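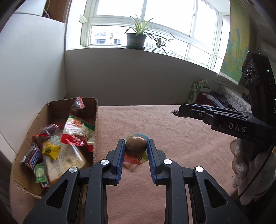
Fanden Mixed Snack Box - Vuniven size
Home > Food > Snack boxes > Mixed > Vuniven

Item no. 104
Availability: in stock
Last updated 04/09/2020

One cardboard box, sweet and savoury packets mixed, all individually wrapped. Chocolate, small sweets, soft bread or cake, a few Chinese snacks, whatever else is good that week. Goes out as one parcel, no gift wrap, no ribbon.

Which size is this?
Vuniven is the middle one. Leblanc is smaller and fits through most letterboxes, Tomer is the big one for offices and shared houses. Same sort of snacks in all three, just more or less of them. If you can't decide get the Vuniven, most people do.

What goes in
Contents change with every batch. We don't publish a list becuase it would be wrong by the time you read it. You'll always get something chocolate, something baked, something chewy and something savoury. Baked things tend to be the bulky ones so a box with plenty of bread in it can look fuller than it weighs. Sold by the box, not by the piece.

How we pack it

Heavy bits low down, soft bits where they won't get squashed, then small sweets pushed into the gaps. Bars go in on their side if there's no other way, like the Snickers leaning on the cardboard with a little yellow sweet next to it. The big clear bag of bread or cake takes up a lot of room and everything else has to work round it, the cream, red and green bag just lies across the top of the others. No shredded paper, no bubble wrap, no trays. Things will move in the post. Give the box a gentle shake level before you decide it's half empty! 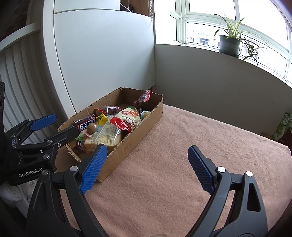 Allergies are the question we get most, so please read this before ordering. Every packet keeps its own printed label and we don't take anything out of its wrapper, but we can't make up a nut free, milk free or gluten free box, sorry. Some labels aren't in English. The bag with the reddish-orange food on the front has Chinese characters on it, and if you need to know what's in one like that, ask us and we'll look it up for you. If in any doubt don't eat it. Not suitable as a surprise for someone whose allergies you don't know.

Leaving something out
You can ask us to skip up to 2 kinds of snack. Write it in the notes box at checkout. "No chocolate" is fine, "no spicy" is fine, "only the nice ones" is not something we can do. Swaps are our choice. This is for taste only, see above about allergies.

Storage
Cool, dry cupboard. Not on a sunny windowsill, not on top of the fridge. Bread and cakes first, they have the shortest dates. Chocolate next in warm weather. Sweets will wait for you. Once you open a packet eat it or clip it shut, the crisp stuff goes soft overnight.

Delivery
3 working days once packed. Orders placed late go in the next packing run. Parcels are left with a neighbour or in a safe place if you tell us where. We don't send the Tomer to parcel lockers, it doesn't fit, we have tried. Leblanc and Vuniven are fine.
UK addresses only for now. We stop adding chocolate from May if it gets properly hot and put in more biscuits instead, starts again when it cools down.

Returns
Food so we can't take it back once opened. Box arrived crushed or wet, send a photo the same day and we'll replace it or refund. Dented corners are normal and not a reason for a refund if the packets inside are ok.

Bulk orders
100 boxes or more please email first, don't put it through the basket. Sándor Kelemen does the quotes and he'll want to know your date, your address and whether there is someone to sign. Mixed sizes allowed. No logo stickers at the moment, maybe later.

Quick details
Size: Vuniven (middle)
Outer: corrugated cardboard, plain brown, recycle with your card
Contents: assorted wrapped snacks, varies
Wrappers: check each one, most are not recylable
Gift note: yes, free, keep it short

Also in this range
Fanden Mixed Snack Box - Leblanc size
Fanden Mixed Snack Box - Tomer size

Add to basket
Ask about this item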